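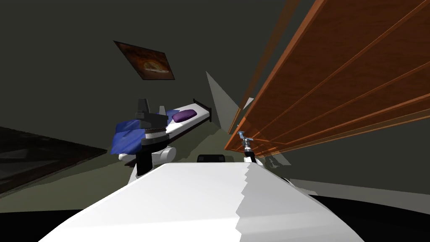

Wall racks, part 2. The Jemier vertical rack holds the bike by the front wheel, so fork and frame carry no clamp load. Hook is coated steel, tray below takes the rear tire.

Fitting: two screws into a stud, no exceptions. Plain drywall anchors will creep under a hanging e-bike. If the studs are in the wrong place, put a backing board across two of them and mount to that.

Hook height depends on wheelbase. Hang the bike first with a helper, mark the rear axle, then fix the tray.

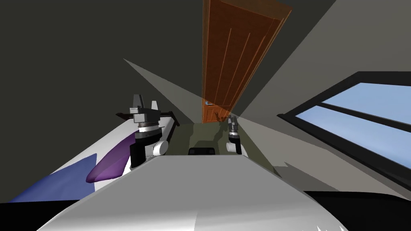 Reddish-brown panel door, small metallic handle near its edge.

Check door swing before drilling. Handlebars stick out further than most people allow for. The Sunolell folding version turns 45 degrees to either side – useful in a hallway, but the pivot bolt needs retightening. Mine had backed out by August after four months of daily use.

Spacing: with several bikes side by side, alternate the hook heights so the bars clear each other. Same height only works with narrow bars.
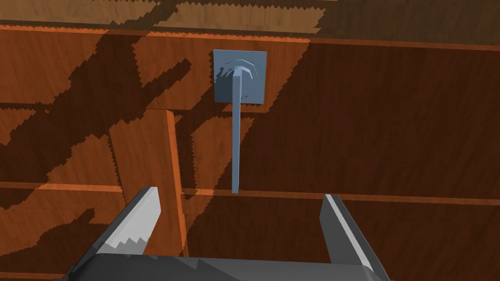
Tire width is the other limit. The Jemier hook is too tight for my widest mountain bike tire. The Jutora hook takes it, but lets a thin road wheel lean over. A strap around the rim fixes that.

Hydraulic brakes: no trouble so far from hanging vertically. I pull the lever a few times before riding anyway.

Part 3 covers floor stands, starting with the Sheehan.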